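4 min read

Teaching by hand, teaching from a distance: speaker notes

Slide 1. Say who I am and keep it short. Grakix makes the control software, Dalero is the two-armed robot we run it on. I look after the people who teach it. Most of the talk is about them.

Slide 2. Two ways to show a robot a task. You can take hold of the arm and move it yourself, or you can sit somewhere else and drive it with a pair of controllers. We started with the first. It is quick to learn, and you feel straight away when a joint is near its limit. The trouble is that your own body is in the way. With two arms you need two people, and they have to agree on the timing.

Slide 3. Remote control fixes that and brings its own problems. You lose the sense of touch. New operators squeeze too early and pull too hard. Ask the room who has driven an arm remotely. Wait for hands.

Slide 4. Practice in simulation. Every operator does 16 sessions here before going near the real machine. The bathroom is the one people complain about, and I picked it for that. The left gripper is close to the lower end of a curved handle, the right one is in the gap beside the counter. There is not much room for either.
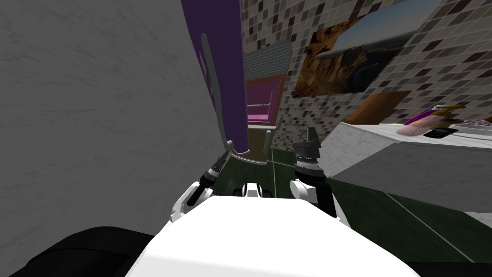

Sabina Majumder
Operator Training Lead, Grakix

Points to make while it is up. The view is over the robot's own body, so the operator has to judge depth past both wrists. Tell them to look at where the fingers are against the handle and forget the rest of the room. Beginners look at the bottle on the counter, or the painting.

Mention that the right arm matters even when the left has the job. Park it badly and you meet it later.

Slide 5. What makes a good demonstration. Slow approach, one clear grasp, no fidgeting. If you miss, stop and record again. Jerome Galang disagrees with me on this and keeps the misses in, so that the robot has examples of recovery. We ran it both ways on the Barredo set, 3299 demonstrations in all, and I still prefer mine for doors. His did better on drawers. Say so.

Slide 6. Operator fatigue. Keep sessions short. After the second hour the paths get longer and the grasps get sloppy. We now change over every 7 demonstrations. (Skip this one if running late.)

Slide 7. Open questions. How much of the simulated practice carries over to the real arms? Do we go back to hand guiding for the last few centimetres? Bravex trial starts in February, nothing to report yet, don't get drawn into dates.

Questions. Repeat each one into the microphone.

We use cookies to remember your settings and count visits. Accept all | Manage choices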